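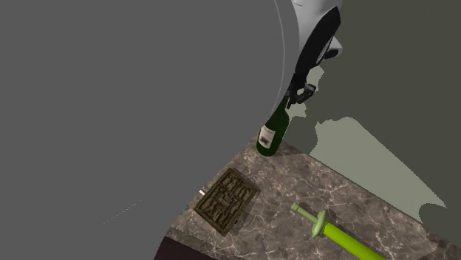
Corgate Oral History Project: Second Progress Report
Prepared for the Hakala Fund by Leonilde Caldeira
26 May 2022

Where we are

The grant asked us to record the people who worked at the Wasik cannery before it closed, transcribe what they said, and put the results where the town can get at them. We have recorded plenty. The transcribing is coming along. The putting-where-people-can-get-at-it is the subject of a longer section below, and I would ask you to read the cheerful parts first.

Recordings

We now hold 172 hours of audio, which is more than we promised and a good deal more than we budgeted to type up. Cannery people, once started, do not stop at the agreed hour. Vilja Turunen went to one house for a short talk on label printing and came home after dark with the full history of a 10-year quarrel over a parking space. We are keeping it. It has more to say about how the night shift was run than anything in the company minutes.

Three former line supervisors have so far declined to take part. Two were polite.

Transcripts

Lauri Valtonen tried automatic transcription to save time. The software was confident throughout. It heard "brine tank" as "Brian Frank," and for a while we had a very active employee by that name, who was drained every Friday. Lauri has gone back to typing from the recordings and correcting as he goes, and the backlog is shrinking, though slower than the chart in our first report suggested. I drew that chart and take the blame for its slope.

The catalog

We bought a license for Clindedex in the first quarter on the understanding that it would handle names spelled several ways. It does handle them, by making a new person each time. Helmi Ojala has been merging duplicates since March and is now on the letter K. Public access was due this month and will move to September.

Money

Spending is under budget on travel and over on transcription. We ask permission to move the unspent travel money across. The scanner repair came out of our own funds, so you need not hear about it.

Next 6 months

Finish the backlog. Open the catalog. Hold a listening evening at the library, for which Seija Ahonen has already booked the room and, against advice, promised soup. We would also like to try the remaining supervisors again, perhaps by letter.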